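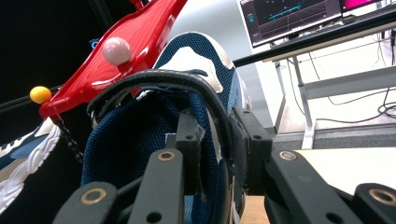 Marisol Maldonado remarked, before I even took out my notebook, that a soup should never be hurried, and that this also goes for the person who asks questions about it.

Home Restaurants Recipes People Markets

Reading time: 3 minutes

I came to Matlala on a Monday, when her restaurant is closed. She was cutting onions for the next day. The dining room has place for very few guests, and she told me she has refused two times to make it bigger.

"When I cannot see the last table from the stove, I am not the cook any more," she said. "I am a manager with an apron."

Maldonado grew up in Umommont, where her mother sold filled breads from the kitchen window. She did not plan to cook. She studied bookkeeping and worked three years in the office of a bakery, Zurkska, until one September the night baker became ill and she was asked to help with the dough. "I said yes for one week. After that week I asked them to find another person for the office."

From the bakery she kept one habit, which is to write everything down. In a drawer under the bread table she has a pile of school notebooks with 1484 recipes. Many are for the same dish. The lamb soup alone has 67 versions, and the one she serves now is an old one. "I tried to improve it for a long time," she said. "Then I read again the early page, and it was better. I had only put too many things after it."

The soup costs little to make, but it needs bones from a good butcher and almost a full day of slow heat. She buys the bones from Krisztina Major, whose shop is on the next street, and the two women argue every week over the price. I asked if this is serious. "Of course it is serious. After, we drink coffee."

Her second cook, Haziq Sembiring, arrived while we were talking and began to wash herbs. He has been with her since the opening and he makes all the desserts. When I asked him what is difficult in this kitchen, he thought for some time. "The salt," he said. "She tastes after me, always. In the first year I did not sleep well."

Maldonado laughed at this and did not deny it.

On a good Saturday they serve roughly 200 bowls of soup, counting those that people carry home in their own pots. She does not want a second place in the city, although a company offered her one last year. What she would like is an oven that heats evenly at the back.

Before I left she gave me a bowl from the pot on the small burner. It had barley, a little lemon, and more pepper than I expected. I asked for the recipe and she opened the drawer, looked for some time, and closed it again.

"Come on Thursday," she said. "On Thursday I will find it."

Matlala is open Tuesday to Saturday, for lunch and dinner.

Contact us | © 2018 Plukine | Back to top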